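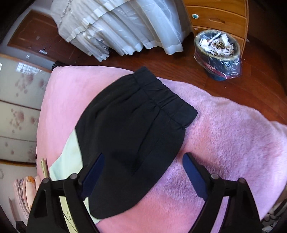

Amândio Salgado doesn't like the word "fault," and he told me so before I'd even found a place to put my coffee. A fault is when a part breaks, he said, and no part broke. Every gripper that went out to people's homes for the Wirkiston project came back in one piece, opening and closing just fine.

Alina Jitaru laughed at that. "It was a fault," she said. "He built the joint, so he calls it a behavior."

I'd gone to Ollville to ask the two of them about the worst month of their working lives, and I have rarely had a better afternoon. They work for Divel, a small firm that wants a robot arm to handle laundry in ordinary bedrooms. For that they need people to show it how. Someone takes a hand-held gripper, stands at a bed and moves clothes around with it, and the camera on the tool records everything the two fingers do. Shorts on a fleece blanket, shirts on a quilt, whatever is in the house. The arm learns from those recordings.

By March they had 4,000 of them, and they were thrilled.

"They looked gorgeous," Jitaru said. "Real beds, real mess, terrible light. Black clothes, which are so hard! You get a dark garment with dark pads on either side and the camera has very little to go on. So the model leans on the other number, the one that says how far apart the fingers are."

That number was wrong. A small sensor at the joint measures how far the fingers have opened, and its shaft was held in place by friction. If you squeezed hard on something thick, the shaft could slip by a hair. Nothing in the hand felt any different. The next grasp would be recorded a little narrower than it really was, and the one after a hard squeeze would be narrower again.

"I tested it with hard blocks," Salgado said. "You close on a block and you stop. With cloth, people keep going. They don't trust that they have it, so they squeeze more. I did it myself when I tried, and I should have tried much earlier."

So the arm learned to close too far. They have an arm in the lab they call Hutsuliak (the name came off a shipping crate and stuck), and the first time they ran it on the new training it went down to a pair of shorts, pinched the waistband, and kept on pinching. It had the shorts. It also had a good fold of the blanket underneath, and it lifted both. Then the motor stalled.

I asked whether that was the moment they knew.

"No! We thought it was funny," Jitaru said. "I have to own that. We said, look, it's so determined. We ran it again."

What wasn't funny was the next part, and both of them slowed down to tell it. The arm was supposed to ease off when the motor stalled. The rule for that checked two things, the motor current and whether the fingers had reached the width they were told to reach. After a timeout it should have let go. But each new command from the model asked for a slightly different width, and each new command started the timeout over. The fingers held at full force for 21 seconds while Jitaru was reaching in to free the blanket.

"I had my hand flat on the bed, under the fold," she said. "I wasn't between the pads. I was close to being between the pads. Amândio hit the stop."

Salgado said he remembers the smell of the motor more than anything else. The housing was too hot to touch. The incident report carries the date 8/22/22, months after that first good stretch of recording, and it runs to 12 pages, most of them about the timeout.

They fixed that first. The stall check now lives in the motor board, looks only at current, and can't be restarted by anything the model sends. Nobody reaches in until the arm is stopped and the fingers have been released by hand. Salgado drew me the old logic and the new logic on the back of an envelope, side by side, and he was so happy with the new one that he drew it twice.

Then came the recordings. Jitaru had wanted to throw out the lot. Salgado noticed that most people open the fingers all the way before each grasp, and a fully open gripper has a known width. If the sensor says something else at that point, you know how far it has slipped - and you can work backward from there. It took weeks, and they saved 3,000.

"I cried a bit," Jitaru said. "Over shorts!"

The new joint has a flat cut into the shaft, so it can't turn by itself. Before each session the person recording now opens the gripper all the way, closes it on nothing, and waits for a beep. Some of them hate the beep. Jitaru would like a nicer one.

I asked Salgado, on my way out, whether he'd call it a fault yet. He said he would call it a slip. Jitaru was already pulling the blanket straight for the next run, and she told him to check the stop button first.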